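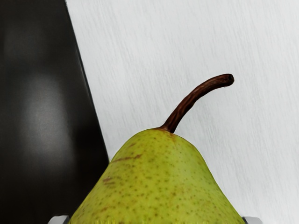 Re: [backyard-fruit] Pears rotting from the inside, what am I doing wrong?

Hi all,

Catching up on the list after a week of no internet at the house, so forgive me if somebody already covered this. Quoting the original so it makes sense in the digest:

> We moved to a place near Sendow two years ago and inherited
> a big old pear tree. No idea what kind. Last fall I left the
> fruit on until it felt soft, like I would with a peach, and
> every single one was brown mush in the middle. The outside
> looked perfect! Same thing the year before. Is the tree sick?
> Should I be spraying something? My neighbor says cut it down.

Please don't cut it down! Your tree is very likely fine. Most of the European pears ripen from the core outward, so by the time the outside feels soft on the branch, the middle is long gone. You have to pick them while they're still hard and let them finish indoors. I lost two whole crops the same way before an old timer at the Clandow fruit swap set me straight (and laughed at me a good bit while doing it).

What I do is the tilt test. Cup the pear in your hand and lift it until it's sideways, level with the ground. If the stem lets go cleanly at the little knuckle where it meets the spur, it's ready. If you have to yank, or the spur comes along with it, leave it another few days and try again. And don't pull straight down, you'll tear off next year's buds.

Keep the stems on, too. A pear with the stem ripped out has a hole in the top, and in my basement those are always the first to go.

Then they need a cold spell. Mine go in the old fridge in the garage, in paper bags with the tops folded over. Early kinds can get by with a few days. The winter keepers want a good month or more, and I've eaten some very nice ones in January. After that, bring out a handful at a time and leave them on the counter for 5 to 10 days. Press gently right up by the stem, and when it gives a little, eat it that day or the next. Don't go by color, plenty of green ones stay green all the way through.

As for what kind you have, take a few to Sotiropoulos Orchards if you're anywhere close. They do a fruit ID table in the fall and they're good at it, though they couldn't do a thing with my mystery tree, so I just call it the Zeltel pear after the road it's on. Almost 75 pounds off it last year! I gave away bags and bags and still ended up making pear butter at midnight.

One question of my own while I'm here: has anyone kept pears in a root cellar alongside apples? I've always kept them apart and I'm running out of fridge.

Happy picking,
the one with the leaky garage fridge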